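I've worked in the returns room at Tillalard for long enough to have opinions, so here they are. We sort office supplies that people send back. On a normal shift that's 600 items, and until February every one of them went through a pair of human hands, usually mine or those of whoever was stuck on the bench next to me.

Then the grippers came. Management calls the whole setup Flindora, and we just call it "the fingers." My job now is mostly showing it how to pick things up. I squeeze, it learns, I put the thing back down at a different angle and squeeze again. A box is easy. Anything with a hinge and a spring will eat your whole morning (ask me about three-hole punches sometime!).
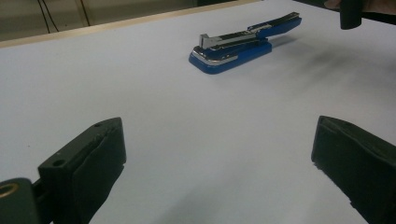 I don't hate it, and I'm a little surprised by that. My wrists feel better than they have in years. What bugs me is the talk that goes with it. We were told we'd be "freed up for higher-value work," and so far the higher-value work is the same stuff with a tablet next to it. The pay hasn't moved. If I'm teaching a machine what my hands know, that's training, and trainers at the Pramberg warehouse get a better rate than sorters do.

I also miss the chatter. Sorting left your mouth free – you could get through a whole divorce story between lunch and the last cart. With the fingers you have to watch what you're doing, so the room's gone pretty quiet.

So bring in the machines, fine by me. But put the new job in writing, with a title and a number next to it, and do it before the next 32 stations go in.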